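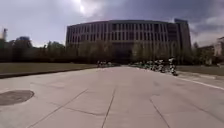 Photo: concrete roadway, fixed camera

Skirkis Rover Kit, Revision 3

Hi and welcome to the kit page! Skirkis is a small outdoor rover that I designed in my garage and finished off at the Senine shared workshop, where I rent a shelf and half a bench. You get the parts to build one just like mine, minus the battery and the computer board (more on those further down).

It started as a robot that could haul a bag of tools from the car to my bench without me. Then I put a wide-angle camera on it and got completely hooked on teaching it to follow a path by itself. Concrete slabs are a great place to start. You get joint lines going every which way, plus dark patches and stains, and the software has to learn that a joint isn't a curb and a painted edge line is something to stay inside. Mine wanted to dodge every dark patch it met for weeks, and I had a lot of fun fixing that!

What's in the box

Laser-cut chassis plates, drilled and deburred
Four gear motors with mounts
Four rubber tires, 20 cm across
Skotavard motor board, already flashed and tested
Camera mast with tilt bracket
Wide-angle camera and cable
Wiring loom, fuse holder and stop button
Bag of screws (with spares, I always drop a few)

What you need to add

A battery with its own charger, a single-board computer and a radio remote. I use a Montes pack in mine because it slides into the tray without any packing foam, but anything that fits the tray and matches the voltage on the label is fine. For tools you want hex keys, a small screwdriver, side cutters and a soldering iron for two joints on the power lead.

Building it

Set aside a weekend. The frame goes together fast and the wiring is where people slow down, so I rewrote that whole chapter in January and added bigger drawings. Fit the stop button before you connect the battery, please. Do the first power-up with the wheels off the ground!

A word on the camera. The lens bends straight lines, especially toward the sides, so run the calibration script before you try any path following. Bright sun coming through clouds can also throw off the exposure. Tilting the mast down a notch gives you more pavement and less sky, and that cured most of it for me.

Limits

It's splash resistant and that's all, so bring it in when it rains. It will climb a low curb at an angle if you're patient. Keep the remote in your hand whenever it's driving itself, and check that you're allowed to run it wherever you plan to go.

Ordering

Part number 1321. Kits are packed in batches of 8 and I do the packing myself, so there can be a wait between batches. Use the order form and tell me which plug you need for the battery lead.

Page updated July 4, 2026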